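Accueil | Nos collections | Magasins | Espace presse | Contact
Rechercher sur le site OK

COMMUNIQUÉ DE PRESSE
4 juillet 2026

Riseo présente Floswood, une collection pour les petites cuisines où l'on aime recevoir

Il y a des cuisines où l'on entre pour se servir un verre d'eau et d'où l'on ressort une heure plus tard, parce que quelqu'un avait commencé à raconter ses vacances. C'est en pensant à ces pièces-là, souvent minuscules et toujours pleines de monde, que la maison Riseo a imaginé Floswood, sa nouvelle collection d'accessoires de table et de rangement, disponible dès le mois de septembre.

La gamme réunit 40 références, du porte-tasses à l'égouttoir, en passant par les corbeilles tressées et une vaisselle aux tons doux que l'on peut dépareiller sans le moindre remords.

« Ma grand-mère laissait tout sur la table, les tasses, le maïs du marché, les assiettes du midi, et c'était joli ! » se souvient Ginette Morin, directrice de la création. « J'ai voulu retrouver cela, des objets que l'on n'a pas envie de cacher dans un placard quand on sonne à la porte. »

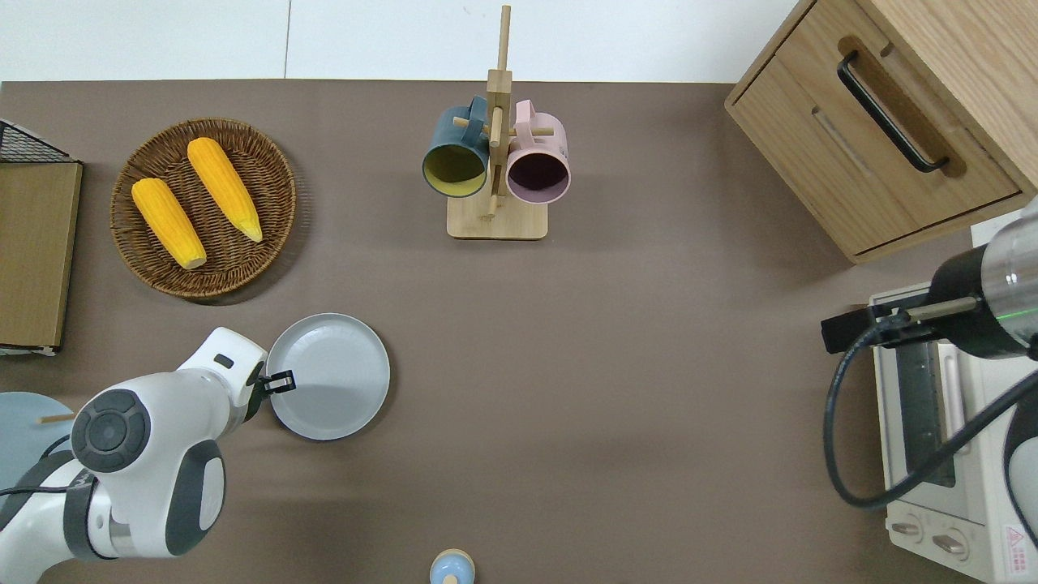

Collection Floswood : porte-tasses en bois, corbeille tressée et assiette gris clair.

Le porte-tasses est sans doute la pièce à laquelle l'équipe est le plus attachée. Son socle rectangulaire trouve sa place près du four ou de la cafetière, et les tasses s'y accrochent par l'anse, à portée de main pour le premier café du matin (et pour le deuxième, bien sûr). Il sera proposé au prix de 7 euros pendant la semaine de lancement, dans la limite de 1 000 exemplaires.

L'égouttoir, lui, a demandé bien des allers-retours avec l'atelier Boychuk, partenaire de Riseo pour toute la partie bois.

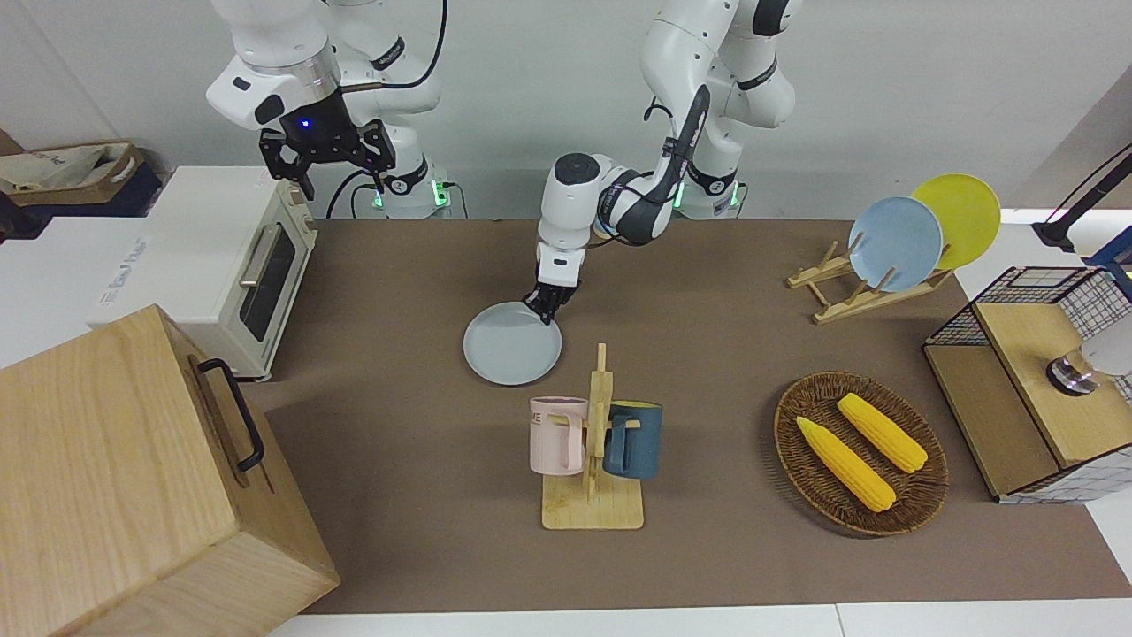
Ses fines lattes croisées maintiennent les assiettes debout, et l'on prend vite l'habitude de les y laisser d'un repas à l'autre, les bleues avec les jaunes, selon l'humeur. « Nous avons repris l'écartement des lattes je ne sais combien de fois », raconte Huguette Sandhu, responsable du développement, « et je crois que mes voisins ont tous un prototype chez eux ! »

La collection sera vendue dans les magasins Riseo ainsi qu'à la boutique Colitz, qui lui consacrera sa vitrine de rentrée.

Contact presse : Aaliyah Lévesque, service communication de Riseo

Recevez nos nouveautés par courriel : inscrivez-vous à l'infolettre
Ce site utilise des témoins de connexion. Accepter | Paramétrer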